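Flitwood Library Service
Reservations and Renewals: Frequently Asked Questions

How many items may I borrow?
Adult members may borrow 6 items at a time. Junior members have the same allowance.

How long may I keep them?
Loans run for 2 weeks and may be renewed unless another member has reserved the title.

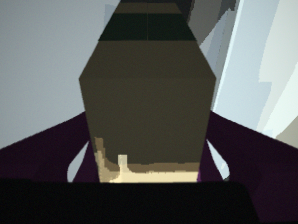

Computer-rendered view, olive-brown and dark green.

May I reserve a title held at Covummont?
Yes. Reserved items are sent to Flitwood free of charge.

Whom should I contact about a lost card?
Please write to Kaja Siliņa, Membership Desk, or telephone extension 2695.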